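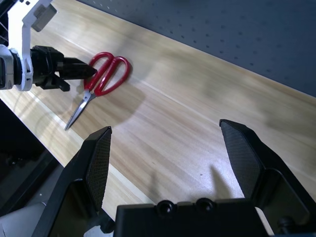 浅色木桌上的红柄剪刀,刀刃合拢平放。

9月5日 星期六
文/Mairéad Kinsella,Plisholm 手工桌

大家好,我是 Mairéad,平时在 Plisholm 管那间手工教室,顺便也管教室里所有会丢的东西(剪刀、卷尺、笔帽,还有我自己的老花镜)。这回同事把写新闻稿的活儿塞给我,说你天天跟剪刀打交道,你来写最合适。行吧,那我就照我平时说话的样子写,媒体朋友们凑合着看,想删哪段随便删!

先说正事:Plisholm 的“借一把剪刀”从今天起正式开放了。你走进来,在门口的本子上写个名字,就可以从架子上拿一把剪刀,找张桌子坐下,剪布也好,剪纸也好,把孩子那件短了一截的校裤拆了重新缝也好,随你。不收钱,也不用预约。首批上架的剪刀一共98把,是我和 Sinéad Ó Néill 一把一把试过的,用旧床单试,用牛皮纸试,还用了我家窗帘剩下的那块料子。那块料子特别厚,剪得我虎口疼了两天。

为什么是剪刀呢?去年12月我们办过一次旧衣改造的周末活动,来的人比椅子多,布料有,线也有,缝纫机也能轮着用,偏偏剪刀不够。有位太太等剪刀等得不耐烦,直接拿牙咬线头,我在旁边看得牙都酸了。活动结束以后我就跟 Eamon Costello 念叨这事,念叨了一整个冬天,他大概是听烦了,开春就把预算表推到我面前,让我自己填。

我填了剪刀,也填了桌子。桌子这件事我想多讲两句,毕竟我为它跟人吵过架。原来教室里用的是深色桌面,看着是挺气派,可你把一块藏青色的布往上一铺,眼睛就花了,粉笔线在哪儿都找不着。所以我坚持要浅色的木头桌面,要那种米白色、能看见一点木纹的,亮堂。红色手柄的剪刀往上面一放,隔着老远就能看见!Eamon Buckley 当时说浅色不耐脏,我说脏了就擦嘛。他后来自己来改一条工装裤,坐了一下午,再也没提过深色桌子。

桌子是 Rulton 的木工坊给我们做的,前前后后改了三回高度。站着裁布的人嫌矮,坐着剪纸花的人又嫌高,最后干脆做成两种,靠窗的高一些,靠里的矮一些。送货那天楼道里转不过弯,几个人抬着桌面上上下下折腾,我在旁边只会喊“慢点慢点”,一点忙没帮上。

再说说怎么用,规矩不多,我尽量不啰嗦。

布剪和纸剪是分开的。布剪的架子上贴着布条,纸剪的架子上贴着纸条,看一眼就明白。请千万别拿布剪去剪纸,更别拿去剪胶带和铁丝,刀口一钝,下一个人裁真丝的时候会恨你的(那个人很可能就是我)。

用完把刀刃合上,平放在桌上,或者挂回架子。别插在兜里走来走去,也别张着口搁在布堆底下,上个月试运行的时候我就这么摸到过一把,还好只是吓一跳。递给别人的时候,手柄朝着对方。小朋友当然欢迎,八岁以下的请大人坐在旁边陪着,我们另外准备了圆头的小剪刀。

左撇子朋友也请放心来!Maeve Ó Gríofa 自己就是左撇子,她从小用右手剪刀,剪什么都歪,所以她非常严肃地监督我买了8把左手剪刀,单独挂在一排。我试着用了一次,总算体会到她这么多年是怎么过来的。

试运行的那段时间,登记本上一共记了3,004次借用。我自己翻本子的时候也吓了一跳,还让 Sinéad 重新数了一遍,没错。借得最多的是周中晚上,下了班的人过来,一边剪一边聊天,有人改裙子,有人给邻居家的猫做垫子,还有一位大爷每次都来剪报纸,剪下来的全是天气预报,按日子贴成厚厚一本。我问他贴这个干吗,他说以后看着有意思。我觉得挺有道理的,现在也开始留车票了。

磨剪刀的事由 Deng 负责。他们的师傅隔周过来一趟,就在走廊那头支个小摊,教室里的剪刀轮流磨。您家里的旧剪刀也可以带来,只收一点磨刀石的成本费。奶奶留下来的那种老铁剪刀特别欢迎,师傅看见会两眼放光,不过您得有心理准备,他一定会拉着您讲半天钢口。

秋天我们还排了一个小系列课,叫 Trimano,名字是 Maeve 起的,她说念起来顺嘴。课上就练最基本的:怎么沿着线剪直,怎么剪圆,怎么剪一条不打滑的斜边。听着简单吧?我教了这么多年,剪圆还是得屏住气。课程一共有68个名额,材料我们出,您带上手就行。如果有一件一直想改又不敢下剪刀的衣服,也请带来,咱们一起看看从哪儿下手。Sinéad 第一堂课要拿她自己的一件旧风衣开刀,她已经后悔好几次了,但海报都印出去了,来不及啦。

媒体朋友想来采访、拍照,或者单纯想坐下来剪点东西,都欢迎,提前跟前台打个招呼就好,我多半在里间理线头。我们也收捐赠的布料,棉麻的、毛呢的都要,洗干净叠好就行,零碎的小块也别扔,孩子们做拼贴正缺这个。旧拉链和扣子请装在袋子里,上回有人直接倒了一盒在柜台上,我到现在扫地还能扫出来几颗。

媒体联系:Plisholm 前台,找 Mairéad Kinsella 或 Sinéad Ó Néill

本网站使用 Cookie 以改善您的浏览体验。继续浏览即表示您同意我们的 Cookie 政策。 接受 | 设置

联系我们 | 版权所有 © Plisholm | 返回顶部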